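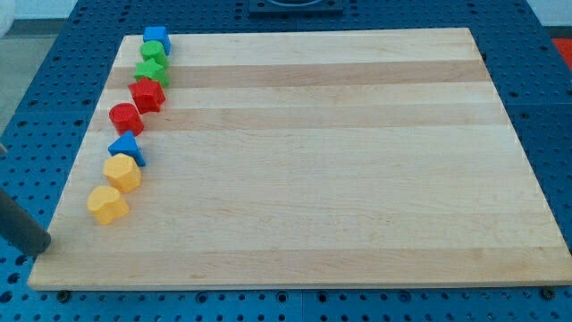
LEVLOW, 08/11/2022

The town should stop charging a deposit at the toy library

By Elvira Villca

For nine years the Levlow toy library has asked every family for a $200 deposit before it lends them anything. The deposit comes back when the membership ends. I paid it when my son was two and got it back when he was seven, and I have no complaint about how I was treated. I still think the deposit should go, and I think the town council should say so when it takes up the lending rules in January.

The case for the deposit is easy to state. Toys get broken. Puzzles come back short. Sets of blocks come back with a piece missing, and a set with a piece missing is often no good to the next family. Efraín Palomino, who ran the lending desk when I joined, used to say that the deposit made people look under the couch before they returned a box. I believe him. I looked under mine.

But a deposit only works on people who can pay it. At the spring open house 111 families asked for the membership form. Fewer than half turned it in. I spoke with several parents who took the form home and left it there, and most of them gave me the same answer. They had the rent to pay, or the car needed work, and $200 sitting in a town account for five years was $200 they did not have. One mother told me she could have found the money by August, but her daughter wanted the train set in April.

These are the families the toy library was set up for. The founding statement, which still hangs by the front door, says the collection is for "any child in Levlow." A family that can put aside $200 without noticing can usually buy a shape sorter.

The amount we are protecting is also smaller than people think. The library owns 3000 items. Last year 224 of them were written off, and that number includes everything that simply wore out. A wooden puzzle that has been through forty houses has done its job. When I asked which losses had been charged against a deposit, the answer was eleven items in twelve months. Most were under $20. In two cases the family had already bought a replacement before anyone asked.

So we hold thousands of dollars of other people's money, keep books on it, mail letters about it, and write refund checks, all to recover the price of a few board games. Staff time is not free either. Gráinne Ó Flaithearta, who keeps the accounts, spends the better part of a morning each week on deposits. I would like her to spend that morning on the catalog, where half the entries still have no age range.

Ekonlow dropped its deposit three years ago. It now asks for a proof of address and a signature. If a box comes back incomplete, the family gets a note and a month to find the part, and cannot borrow another large item until then. Orlando Huaranga, who manages the Ekonlow branch, told me that losses went up slightly in the first year and then settled back to where they had been. Membership rose and has stayed up. He did say that he would not go without the pause on borrowing, and I think we should copy that part too.

There are objections I take seriously. Forough Yazdani has argued at council that the big items, such as the climbing frames and the ride-on cars, cost too much to lend on trust. She has a point. I would support a small deposit on those few items alone, paid on the day and returned on the day. That is a long way from asking for $200 at the door from a parent who wants to borrow blocks for two weeks.

Others say people take better care of what they have paid for. Perhaps. The public library across the street lends books, films and a telescope with nothing held back, and the telescope is still there. Children's things are rougher in use, but parents are the same people on both sides of the street.

The January vote needs a simple majority. Written comments can be left at the front desk of the town hall until the end of this year, and they do not have to be long.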